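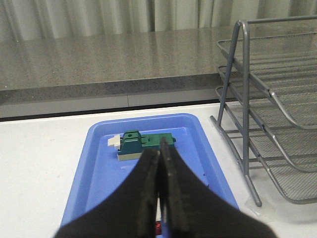
Grumalano is a set of remote-control demonstrations for teaching a robot arm to take small parts out of a tray and put them on a rack. I recorded it with Dalibor Hudec over 15 sessions, and 14 of those made it into this release (more on the missing one further down). Every demonstration was driven by a person from start to finish, with no scripted motions mixed in. We wanted the boring kind of bench clutter that people really have lying near a robot, so you get a blue plastic tray with a raised rim, a gray wire-mesh rack right beside it, and parts like the green one with the white bit sticking out of its end, which took me forever to learn to pick up nicely. The rim matters more than I thought it would! Come in too low and you bump it, come in too high and you're guessing where the fingertips are.

What's in the download

Each session has its own folder, and each demonstration inside it has its own subfolder with the wrist camera video, the arm's joint positions, the gripper opening, and the commands we sent from the controller. There's also a small text file called notes.txt. Please read the notes! Half of what I know about this data lives in there, mostly typed with one hand between runs, so the spelling is what it is.

File names start with the session number, then the run number, then DH or VM for who was driving. Yes, VM is Vojtěch Matoušek and I'm him, so if a run looks impatient that's probably me.

How we drove the arm

We used Plinix, which is our own hand-held controller. You hold it, squeeze the trigger to close the gripper, and the arm follows your wrist for as long as your thumb stays on the side button. Let go of the button and the arm stops following, so you can move your hand back to somewhere comfortable and carry on. That means you'll find short still stretches in the middle of a reach. We left them in. If you'd like them out, the "clutch" column is 1 while the arm is following and 0 while it isn't, and you can just drop the zero rows.

Flarkis is the recorder. It starts a run when the driver taps the foot pedal and ends it on the second tap. I tap early and Dalibor taps late, so my runs tend to have extra nothing at the front and his have extra nothing at the back — trim before you compare lengths.
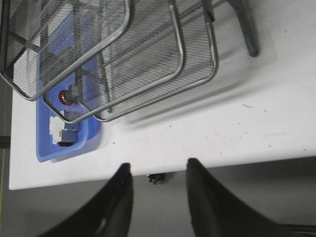 Why not just guide the arm by hand?

We tried that first, and the driver's own hands kept getting into the wrist camera's view. Hand guiding is great for learning how the arm feels, and I'd still tell a new driver to spend an afternoon on it, but we wanted video that looks the same when the policy is running by itself. So everything in this release is remote. The hand-guided tests are on a drive in my desk, and you're welcome to ask for them.

What counts as a good run

A run is marked "ok" in labels.csv if the part ended up on the rack and stayed there until the pedal tap. It's marked "recovered" if the driver dropped the part or lost the grip, then got it back without anyone touching the tray. Don't throw the recovered ones away! They're my favorite part of the set, and they show the policy how to get out of a mess it will definitely get into.

Everything else is "failed". Those are included too, mostly early ones, and mostly on parts that roll or parts that sit flat with nothing to hold on to. 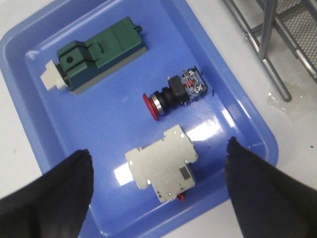
With the flat parts, Dalibor and I ended up with 2 different habits, and you should know about that before you train on both of us together. He lines the fingers up well above the part and comes straight down, slowly. I nudge the part a little with one finger until it turns the way I want, then grab it. Both work, but a policy trained on the mix sometimes hovers as if it can't decide. Splitting by driver fixed that for me, and so did adding the driver initials as an input.

The missing session

Session 9 isn't here. The clock on the recording computer drifted away from the one on the arm, so the video and the joint positions don't match up. I may try to repair it by hand in September if I get a quiet week.

Thanks and contact

Thanks to Østergaard for the bench space and for putting up with the pedal noise. Bug reports go in the issue tracker, and please put the session and run number in the title so I can find the thing.

Last updated 2025-03-24: fixed the swapped gripper columns in session 2.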